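Salt dough

Salt dough is a modeling dough made from flour, salt and water, and it's the first entry I wanted to write for this little craft encyclopedia since it's the one I get asked about most. It dries hard, takes paint well and costs next to nothing. If you went to preschool in the last few decades you have probably made a handprint out of it, and there's a good chance somebody in your family still has that handprint in a drawer!

Ingredients and proportions

The usual mix is two parts plain flour to one part fine table salt and one part water. I start with a bit less water than that and add the rest by the spoonful, as flours vary a lot and a sticky dough is miserable to roll out (and even more miserable to get out of a sleeve). Coarse salt works, sort of, but it leaves a gritty surface that small fingers complain about. Self-rising flour is best avoided. It puffs up in the oven and your nice flat star comes out looking like a dinner roll.

Some recipes add a spoonful of cooking oil to make the dough softer. I've tried it both ways and I like it for younger children, who tend to squash and re-squash the same lump for ages, but oily dough takes longer to dry and paint doesn't grip it quite as well. A little wallpaper paste turns up in older craft books too. I leave that out, as many pastes contain fungicide and I don't want it near toddlers.

Working the dough

Knead it for 10 minutes. I know that sounds like a lot, and I used to skip it, but a short knead gives you a crumbly dough that cracks as it dries. Children are very good at this part, so I hand it over and put the kettle on. Roll it out to the thickness of a pencil or a little under, and cut shapes with cookie cutters, a blunt knife or the rim of a cup.

To join two pieces, scratch both surfaces lightly, dab on water and press. Dry dough doesn't stick to dry dough, however hard you push. Hair and grass can be made by squeezing dough through a garlic press, and I recommend washing the press right away. Mine, a Flonov one, has never been the same.
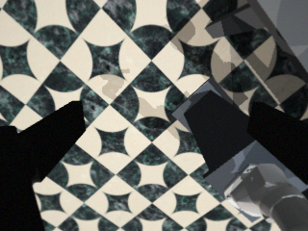 Holes for ribbon need to go in before drying. I use a drinking straw, and I make the hole bigger than I think I need as it closes up a little.

Drying and baking

There are two ways to do it. Air drying takes several days on a wire rack, turning the pieces over each day, and it works best for thin, flat things. Oven drying is quicker: a very low heat for three or four hours, with the pieces on parchment paper. Thick pieces can take longer. Turning the oven up to speed things along gives you bubbles and brown edges, which I've learned several times over.

A finished piece feels hard all the way across the back and makes a clear little tap when you flick it. If the middle gives under your thumb it goes back in.

Coloring and sealing

Food coloring can be kneaded into the raw dough, though the colors fade somewhat in drying. Painting afterward gives brighter results. Acrylics cover well, but for washable clothes and general peace of mind I use poster paint with the under-fives and seal it once it's dry. We use Flokia craft varnish at home, two thin coats on the front and two on the back. Don't forget the back! Salt draws moisture out of the air, and an unsealed ornament left in a damp cupboard will go soft and sad by July.

Safety

Salt dough is often called edible, and I wish it weren't. The amount of salt in it is dangerous if a child eats more than a tiny taste, and it's a serious hazard for dogs, who seem to love it. Keep both the raw dough and the baked pieces well out of a dog's reach, including anything hanging on the lower branches of a Christmas tree. If a pet does eat some, call a vet straight away.

Storage

Unused dough keeps for a few days in an airtight tub in the fridge. It sweats a bit, so knead in a little flour before you use it again. Finished pieces like to be somewhere dry, wrapped in tissue. I keep ours in an old Stultside shoebox on top of the wardrobe.

See also: Cornstarch clay; Papier-mâché; Play dough (cooked); Play dough (no-cook)

Last updated 28 Jan 2025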